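5 Setting up a remote guest interview

This section covers the recording of a spoken interview between a presenter in the studio and a guest at another location, with music items played between the parts of the conversation. It assumes that Juvov is installed on the studio computer and that the Kosell desk has been connected as set out in section 4. Interviews with both people in the studio are dealt with in section 6.

5.1 Before the session

1. Open Juvov and choose File > New Programme.

2. Select the Interview with Music template. The running order opens with three music slots. To add more, right-click an empty line and choose Insert Music Slot.

3. Enter the programme title, the guest's name and the presenter's name. These fields are copied to the log sheet and cannot be changed once the programme has been locked.

4. Drag each music item from the library to its slot. Juvov checks the length and the level of each item as it is added. An amber mark means that the item is longer than its slot. A red mark means that the file cannot be read.

5. Set the fade for each item. The default is 2 seconds at the start and 7 seconds at the end. Live recordings with applause usually need a longer fade at the end, set by hand in the Item window.

6. Save the programme.

Note: Music added from a removable drive is not copied to the library until the programme is saved. Do not unplug the drive before the progress bar has cleared.

5.2 Connecting the guest

The guest joins through the Stolteo link. No software is needed at the guest's end, but the guest must use headphones.

1. In the Guests panel, choose Create Link. Juvov makes a link that stays open for one session.

2. Send the link to the guest together with the guest sheet (Appendix B).

3. When the guest has joined, the lamp beside the guest's name turns green and channel 3 on the desk is assigned to the incoming line.

4. Ask the guest to speak at a normal level. Adjust the gain on channel 3 until the peaks reach the line marked on the meter.

5. Press TALK and ask the guest to confirm that the presenter can be heard.

6. Choose Start Local Copy. A second recording is now made on the guest's own computer and sent to the studio when the session closes.

Caution: If the guest hears their own voice with a delay, channel 3 is being returned down the line. Press CLEAN FEED on channel 3 before going on. Do not try to cure the delay by turning down the guest's gain.

Note: The local copy is stored in the guest's browser until it has been sent. If the guest closes the window early, the copy is kept and the transfer begins again the next time the same link is opened on the same computer. The studio recording is not affected.

5.3 Setting the presenter's microphone

1. Place the Bortolotti microphone a hand's width from the presenter's mouth and slightly to one side.

2. Switch on the low cut filter on channel 1. The filter should stay on for speech and be switched off for any sung or played item.

3. Check that phantom power is on for channel 1 only.

4. Ask the presenter to read the opening script aloud and set the gain as for the guest.

Caution: Mute channel 1 before switching phantom power on or off. The thump can damage loudspeakers and is unpleasant in headphones.

5.4 Recording the conversation

1. Press ARM. The red border appears around the running order.

2. Press RECORD and wait for the clock to start before cueing the presenter.

3. At each music slot, press NEXT. Juvov starts the item and mutes both speech channels. The presenter and guest can talk to each other while the music plays, and this talk is not recorded unless Keep Talkback is ticked.

4. To return to speech before the item has finished, press NEXT again. The item fades over the time set in 5.1.

5. Press MARK at any point that will need attention in the edit. Marks can be given a short text label during recording or afterwards.

6. At the end of the conversation, press STOP once. Do not close the programme.

7. Wait for the message Local Copy Received, then tell the guest that the window may be closed.

Note: If the line drops, Juvov goes on recording channel 1 and places a mark at the point where the guest was lost. The guest can rejoin with the same link. Ask for the last answer to be given again from the beginning, as joins in the middle of a sentence seldom match in tone.

5.5 Programme picture

Each programme needs one picture for the listings page. Juvov will not lock a programme with an empty picture field.

1. Open the Picture tab and choose Add.

2. Select a file. JPEG and PNG files are accepted.

3. Drag the crop box to the part of the picture to be used. The small preview shows how it will look in the listings.

4. Type a caption. Captions may be up to 258 characters long, including spaces.

5. Choose Apply. The picture and its caption are shown together as they will appear on the page.

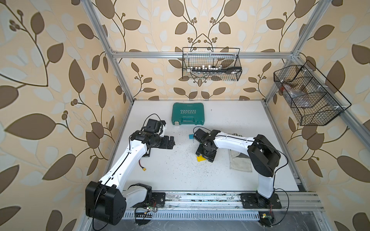 Fig. 5-3. Two robot arms at a white tabletop, with leaf-patterned wallpaper behind.

To replace a picture, choose Remove and repeat the steps. The caption is kept unless Clear Caption is ticked.

5.6 Locking and handing over

1. Play the join at each end of every music item. Correct any fade that cuts into speech.

2. Choose Align Local Copy. Juvov matches the guest's local copy to the line recording and replaces the line recording where the match is good. Stretches that could not be matched are shown in grey and should be checked by ear.

3. Open the log sheet and check the title, composer and performer of each music item. Items with a missing composer are listed at the top.

4. Choose Lock Programme and enter the producer's initials.

5. Choose Hand Over. The mixed programme, the separate speech tracks and the log sheet are copied to the playout folder.

Caution: A locked programme can be opened again only from an administrator account. Opening it removes the copy in the playout folder until it has been locked and handed over a second time.

Section 5 revised 2019-10-16, R. De Luca. Replaces the September issue. Step 5.4.7 added; fade defaults changed in 5.1.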